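Keeping and Getting Rid: A Short Course in Household Order
Tanalgate Evening Program
Session 4 notes: Cords, Cables, and the Drawer They Came From

Bring to class: one bag of cords, unsorted. Please do not tidy them first. Last term several people did, and we spent the first half hour admiring their twist ties.

1. Where we are

Session 3 dealt with paper. Paper at least has the decency to say what it is. Cords don't. A black cord with a plug on one end and a small round tip on the other may charge a shaver you use every morning or a cordless phone that left the house years ago, and both will look up at you from the drawer with the same expression.

The Steyn reading (in your packet, skip the part about attics) calls this class of object "orphan stock": things kept for the sake of some other thing that can't be named. Steyn's example household had 53 cords and could account for 18 of them. Most of you will do worse. I did.

2. Vocabulary for tonight

Live cord: you can say what it belongs to, and you own that item now.
Spare: does the same job as a live cord. You may keep spares. You may not keep all of them.
Orphan: belongs to something you can't name, or something you no longer have.
Knot: any group of cords that comes out of the drawer as one object. Treat a knot as a single item until it has been opened. Do not sort a knot by the end that happens to be sticking out.

3. Setting up

Use a table. The floor is bigger, but you will kneel for ten minutes, get tired, and declare everything a spare. The bed is worse, as you will need it back by eleven and the whole pile will go into a pillowcase.

Clear more surface than you think the job wants. The pile goes on one side, the bins go within reach, and some bare tabletop is left over for laying a cord out flat. People always fill in the bare part with coffee. Resist.

Bins should be open on top, low enough to see into, and touching or nearly touching. Lids are for later. If a bin has a lid, somebody will close it, and then it's storage, and then you have two drawers. Different colors help a great deal, since by the second hour reading labels feels like an imposition.
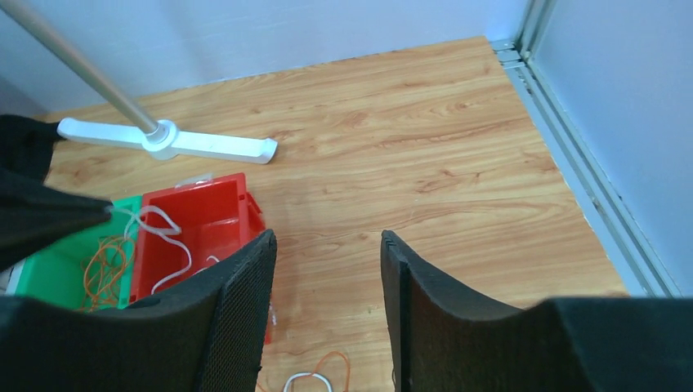
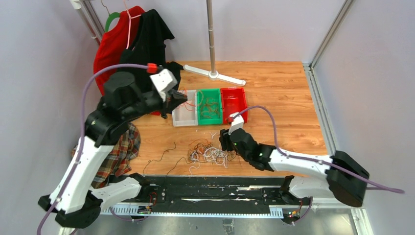

Fig. 4.1 and 4.2. Open bins on a wood-grain table. Fig. 4.2 has the white, green, and red bins in a row, and a tangle of cords.

4. What the colors mean (in this course)

White: live. Goes back into the house tonight.
Green: spares.
Red: orphans.

The colors are arbitrary. If you have three shoeboxes, write on them. Once you've picked, though, don't change your mind halfway. A student in the Flikamthorpe section swapped green and red at the break and donated the cord to her own router.

There is no fourth bin. I am asked about the fourth bin every term. The fourth bin is called "not sure," and it is the drawer.

5. Opening a knot

a. Put the whole knot down on the table and let go of it. Holding it up and shaking has never worked, though everyone needs to try it once.
b. Find a plug. Plugs and adapters are what hold a knot together; the wire between them is mostly innocent.
c. Push slack toward the plug until there's a loop big enough to pass it through. Pass it through. Repeat.
d. If a cord resists, leave it and work on its neighbor. Pulling makes the middle tighter and gives you a false sense of progress.
e. As each cord comes free, put it in a bin right away. A free cord left next to a knot will rejoin it.

Allow yourself a short knot (headphones, one charger, a mystery) and a long one. The Briren worksheet asks you to time both. My own long one took 219 minutes, though I was also watching a movie, and I'd call the last hour of that stubbornness.

6. Deciding

Take each cord by the plug end and read the adapter if there is one. The print is tiny and gray on black, by long tradition. A phone flashlight held nearly flat to the surface brings it up better than one held straight on.

Then ask what it plugs into. Say the answer out loud. "The printer" is an answer. "Some kind of camera" isn't. "It looks like a good one" is the most common answer in this course, and it goes in red.

Any cord with cracked covering, bent prongs, or bare wire skips the whole discussion. It doesn't go in a bin at all. Set it aside and take it to electronics recycling along with the red bin. Do not wrap it in tape and call it a spare.

7. Putting away

Coil loosely, about the width of your hand. Don't wind it around the adapter; that strains the wire where it goes in, and it will come undone anyway. One tie per cord. Label the live ones with the name of the item, written out. "Black thing, kitchen" made sense to me in March.

Spares: keep one for each live cord and stop there. Most of the green bin ends up in the red one around this point, and there's usually some grumbling.

8. For next time

Finish one drawer at home using the three-bin method. On the worksheet, write down how many knots you started with and what you did with the red bin. "It's in the car" counts as an answer for one week.

Read Steyn on kitchen gadgets before Wednesday. Skip the fondue section unless it applies to you, in which case read it twice.

Bins borrowed from the classroom need to come back empty. Two came back last time with cords in them.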